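找人试菜：照着别人家的手写菜谱，在自己家厨房里做一遍

先说清楚，我要找的是会看字、肯买菜、愿意把厨房弄乱一个晚上的普通人，大厨请绕行（开玩笑的，大厨也可以来，但是你得忍住不改方子，后面会讲到）。

我在Clutero做编辑，平时编一些生活类的小册子，印量不大，卖得也慢，反正一直在做。今年手上最大的一件事是一本家常菜谱，暂定叫《Jinell厨房抄》。Jinell是一条老街上的一间杂货铺，关门好几年了，当年柜台边上有个铁皮盒子，街坊买酱油买醋的时候顺手把自家的做法写在卡片上丢进去，别人要是想学就抄走。铺子收掉之后盒子一直留着，后来又有人陆续把自己家压在抽屉里的、夹在挂历后面的也送过来，到十一月我们整理完，一共是2637张卡片。

2637张！我刚看到这个数字的时候挺兴奋，接着就发愁。卡片有写在烟盒背面的，有写在药房收据上的，有一张红烧带鱼写在小孩的算术本上，旁边还有老师打的叉。字迹好认的是少数。就算字认出来了，里面的话也很要命：“糖少许”，“水没过即可”，“火候如常”。如常是如谁的常？我在办公室对着“火候如常”四个字坐了一下午，晚上回家照着做了一锅，咸得我喝了一夜水。

所以才有这个招募。我们选了一批打算收进书里的，需要有人真的在家里做出来，然后告诉我们哪里看不懂，哪里走不通，做出来好不好吃，家里人吃没吃完。

试菜的人要做什么

每位试菜人领2张菜谱，一张我们来派，一张你自己从清单里挑。派的那张我会尽量避开你不吃的东西，报名的时候写一下忌口就行。自己挑的那张先到先得，炸酱面、酒酿圆子、梅干菜扣肉这几个我估计会抢得很凶，想要的话手脚快一点。

拿到菜谱以后，你会收到两样东西：一份卡片的复印件，一份我们打出来的文字稿。请先看文字稿，按文字稿做。做的过程中要是实在卡住了，再去翻复印件，然后把卡在哪儿记下来。这个顺序很重要，读者买到书的时候手里只有文字稿，他们没有复印件可以翻，我想知道的就是光靠那几行字能走多远。

每张菜谱请做两遍。第一遍老老实实照写的来，写了放两勺糖就放两勺，你觉得太甜也请放。第二遍随便你改，改了什么写给我，为什么改也写一句。有些卡片年头久了，那时候的酱油比现在的淡，那时候的鸡比现在的难炖，按原方做出来有出入很正常，我就是要收集这些出入。

做完填一张试菜单。单子我改过好几稿，第一稿长得像体检表，同事看了直摇头，现在缩到了一页纸，正反面。正面是买菜和做菜的过程，什么东西没买到、用什么代替了、哪一步手忙脚乱、从开火到上桌用了多久。反面是吃，味道、剩了多少、愿不愿意再做一次。最下面留了一大块空白，随你写。试填的时候有位朋友在那块空白里写了她外婆怎么挑鲫鱼，写得太好了，我们打算问问她能不能直接放进书里。

对了，要拍照吗？不用。书里的图另外请人画。你要是自己高兴拍，发来我也爱看，但真的不用摆盘，也别为了这个买新碗。

谁适合来

我想了想还是把话说得实在一点。

会做饭的和不太会做饭的我都要，而且不太会做的我要得更多。会做饭的人有个毛病，我自己也有，看见“炒至断生”手就自动动起来了，根本不会停下来想这四个字对一个没进过几次厨房的人意味着什么。不会做的人会停下来，会生气，会在单子上写“什么叫断生啊”，后面跟着三个感叹号。这种反馈对我来说金贵得很。

厨房小的、只有一口锅的、用电磁炉的、跟人合租只能错开时间用灶台的，都请来。卡片上写的那些做法，当年也是在走廊里的煤炉上做出来的，讲究不到哪里去。有几道菜写明了要用大蒸笼，这几道我会另外标出来，没有蒸笼的不会派给你。

家里有老人的特别欢迎。很多卡片上的叫法现在听不到了，有一张写“放一把洋花萝卜缨”，我们几个人讨论了半天，后来是谁的妈妈路过看了一眼，说这不就是嘛，然后就去忙别的了，也没解释。所以如果你身边有一位可以随时请教的长辈，请在报名的时候提一句。

左撇子也请提一句，有一张讲包粽子的写得特别细，哪只手怎么折都写了，我想看看反过来还成不成立。

不太适合的情况我也讲一下，免得大家都麻烦。有严重食物过敏的朋友，我不敢让你冒险，卡片上的料写得不全是常事，“老料一包”里头到底有什么，我们到现在还在猜。近期在严格控制饮食的也先别来，方子里猪油出现的频率非常高。再有就是特别有主见的厨师型选手，如果让你照原方放糖你会睡不着觉，那第一遍对你来说会很煎熬，三思。

关于卡片的字

除了试菜，另外还缺人认字。这件事和试菜可以分开报名，也可以两样都报。

认字的地方在Minstead，是我们借来放材料的一间屋子，有桌子有暖气，茶水自理。卡片的原件不外借，要到屋里来看，用铅笔，别带墨水笔进来，水杯放在门口的架子上。听着规矩多，其实里面气氛挺松快的，经常有人念出一句奇怪的话，全屋子停下来一起猜。上次猜的是“肉要吃里”，有人说是吃里脊的意思，有人说是肥肉瘦肉里外的问题，吵到天黑也没定论，最后文字稿上先打了个问号。

认字不要求你懂书法或者学过古籍整理。能看懂自己家长辈写的条子就差不多了。会本地话的优先，好多字是照着音写的，用普通话怎么念都不通，用本地话一念马上就明白了。我不是本地人，在这件事上吃了很多亏，把“笃”认成过好几种别的东西。

来一次待多久都行，待一个小时走也行，不用坐满半天。我们会发一个铅笔和一副白手套（手套第一次发了以后基本没人戴，太滑，捏不住卡片，后来改成洗干净手就好，手套你可以拿回家擦花叶子）。

钱的事

试菜有补贴，每人300元，包含两张菜谱各做两遍的食材。正常的家常菜够用，略有富余，富余的归你，不用退。派到鳝鱼、蹄髈这种贵一点的，我们另外补差价，小票留好，拍清楚发过来就行，菜场没有小票的，写个条子也认。补贴在收到试菜单之后打给你。我催财务比较勤快，这个可以放心。

香料和干货由Barua提供，他们家是做调料批发的，老板吃过我做的那锅咸得要命的东西之后还肯合作，我很感激。每位试菜人会收到一小包，里面有八角、桂皮、花椒这些，够用了。请用这一包来做，别用自己家的，大家用同一批料，我才好比较。做完剩下的归你。

认字没有钱，这个不好意思，预算就这么多，全给试菜了。能给的是：书出来以后送一本，书后面印名字（不想印的可以不印，想印网名也行，太离谱的网名我会来跟你商量）。试菜的同样有书有名字。

有人问能不能只要书不要补贴，可以，你报名的时候写一句，省下来的我拿去多试几道甜点。

时间怎么安排

报名到2021年12月11日为止，过了这天我就开始分菜谱了。分完会一个一个发邮件，没选上的也会回信，我最讨厌投了东西石沉大海，所以自己办事一定会回。

收到包裹以后，你有三个星期把两张都做完。听上去很宽裕，以我的经验，大部分人会拖到最后那个周末，两张四遍一口气做完，全家连吃几天同一道菜，然后在单子上写“吃伤了”。求求大家分开做。第一遍和第二遍之间最好隔几天，隔几天舌头才公道。

赶上过年也没关系，有几道年菜本来就盼着有人在年夜饭的桌上试。要是你愿意拿年夜饭冒这个险，请单独跟我讲，我给你挑稳一点的，狮子头那张我自己做过三回，不会翻车。八宝饭那张先别碰，糯米和水的比例我们还没弄明白，做出来的东西可以砌墙。

认字那边没有截止，卡片认完为止。照现在的速度，得认到明年夏天了，所以什么时候有空什么时候来都赶得上。

怎么报名

写封邮件就行，标题写“试菜”或者“认字”，两样都报就都写上。正文请告诉我下面这些，随便写，不用做成简历：

你住哪一带，附近有没有菜场。（超市也行，但有些菜超市真没有，比如慈姑，比如新鲜的猪网油，我得心里有数。）

平时一个星期做几次饭，做给谁吃。

家里的灶是什么灶，锅有哪些。

有什么不吃的，过敏的一定写，写得越细越好。

上一次照着菜谱做菜失败是什么时候，做的什么。这条是我个人特别想看的，也是我挑人的时候看得最仔细的一条。请尽情写。

会不会本地话，会到什么程度，能听懂骂人的就算会。

不用附照片，不用写学历，年龄也不用写。未成年的朋友想参加，请让家里大人一起报，开火的时候大人得在旁边。

夫妻、室友、母女组队也可以，按一份算，补贴一份，香料我给你们多抓一点。组队的好处是做的时候有人念方子，我发现念出来比自己看更容易听出毛病，“下锅后翻面再下锅”这种句子，眼睛能滑过去，耳朵滑不过去。

几个已经有人问过的问题

能不能换菜谱？能换一次。拿到手实在不想做，三天之内告诉我，我换一张给你。换过来的就不能再换了，不然内脏类的永远没人做。我知道很多人怕做猪肺，我也怕，可是那张卡片写得实在有意思，写的人说洗肺要“洗到自己心平”，我太想知道洗到什么程度心会平了。

我是素食者怎么办？有一部分素的，豆制品的居多，还有几张素什锦和罗汉菜，派的那张和挑的那张都可以给你素的。先讲好，卡片上写“素”的有时候底下一行就冒出来一勺猪油，我会逐张核对过再寄。

做坏了要赔吗？当然不用！做坏了请务必告诉我怎么坏的，这种单子我读得最认真。锅烧坏了的话，嗯，锅我赔不起，请看着点火。

可以发到网上吗？做好的菜随便发，方子的文字请先别发，书还没印，而且有些卡片的主人家我们还在联系，人家同意了才能放出去。有一家已经明确说不想公开，那张卡片我们就抽出来还回去了，虽然是一道特别好的糖醋小排，我心疼了好久。

外地能参加吗？试菜可以，包裹能寄到的地方都行。我还挺想看看北方的朋友怎么对付那几张写“放糖至满意”的。认字得人过来，卡片不出门。

为什么不干脆找专业厨房试？问的人最多的就是这条。我们找过一次，师傅做得非常好吃，也非常快，做完把方子还给我，说没问题。我看着那张写满“少许”和“适量”的纸，心想师傅您当然没问题。后来拿同一张给楼下复印店的小伙子做，他来来回回给我打了好多个电话，第一个问题是葱要不要洗。那些问题我全抄下来了，现在书里那道菜前面的说明就是照着他的问题写的，我自己觉得是全书写得最清楚的一页。

还有人问编辑自己做不做。做的，天天做，我家冰箱里现在有三种不同版本的腌笃鲜，家里人已经开始在外面吃饭了。快来帮帮我吧。

最后讲一点私心。我小时候家里也有一本抄菜谱的本子，蓝皮的，搬家的时候丢了，里面有一道葱油拌面，我后来试过很多次，怎么做都差一口气。整理这批卡片的时候我总忍不住先翻葱油的，目前翻到十来个不同的写法，有加虾米的，有加洋葱的，有一位坚持葱要先晒一天。我一个都没来得及试。清单里葱油拌面那一栏我是全部放开的，谁要是领了，做出来觉得特别对，请在单子上给我画个圈。

试菜单和清单报名后会一起发到邮箱，打印出来手写或者在电脑上填都行，手写的拍照发回来，字潦草一点没事，我现在什么字都能认。

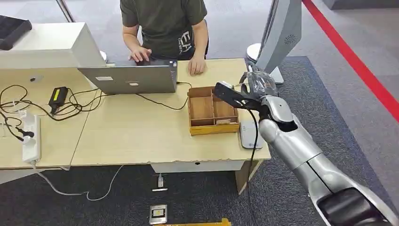 还有一句差点忘了：寄香料的包裹味道很冲，收到以后别跟衣服放在一起，也别放在猫够得着的地方。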